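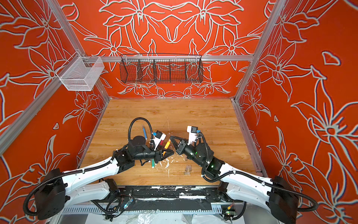 Large white outlined flowers on a bright orange background.

Patterned walls: what we learned from the Dulletti house

In May we started the wall group, and many members wrote to ask me what happened with the old house on the hill. I promised Huguette Lavoie a short text for the newsletter, so I try to put everything in one place.

The Dulletti house has five rooms and a long corridor. When our association received the keys, all the walls were painted in the same light gray. Under the gray paint Ojārs Vītola found old wallpaper, in some rooms three layers of it. We kept one piece of every layer, and the pieces are now in flat boxes in the office. If you want to see them, please write to me first, as the office is small and I am not there every afternoon.

The corridor was our biggest discussion. One part of the group wanted a small pattern, the kind you almost do not see from the door. The other part wanted big flowers and a strong color. I was for the small pattern, I must admit it. Then Ognjen Hoxha brought test sheets with leaves as long as my arm and we hung them for two weeks. In a narrow place the big pattern was more restful for the eyes than I expected, and I changed my vote.

Some practical points for members who plan the same at home. Buy all the rolls at the same time and look at the batch number on each one. We did not do this in the second room, and the difference between two batches can be seen in the morning light. With a large pattern you lose more paper, because the motif must meet at the joint. Ask in the shop how long the repeat is before you calculate. In our case the repeat was 63 centimeters and we had to order again.

Start from the middle of the most important wall and work to both sides. Eetu Lindqvist started from the window, as his father did, and half a flower finished in each corner. He says it does not disturb him. It disturbs me a little every time I go for the coffee.

The old glue was the hardest work. Warm water and a wide scraper were enough in four rooms. In the fifth, the plaster came off together with the paper and we had to call a plasterer from Gramano, who stayed six days.

The cost of paper, glue and tools was 2,407 euros. The plasterer was 1,523 euros more, and this was not in our plan. Senad Gashi has asked the town for a support of 1,000 euros and we wait for the answer.

The next evening of the wall group is on 16th September at seven, in the big room of the Dulletti house. The subject will be borders and ceilings. Please bring samples if you have old ones, also damaged. Members from Drendura who need a place in a car can call Huguette.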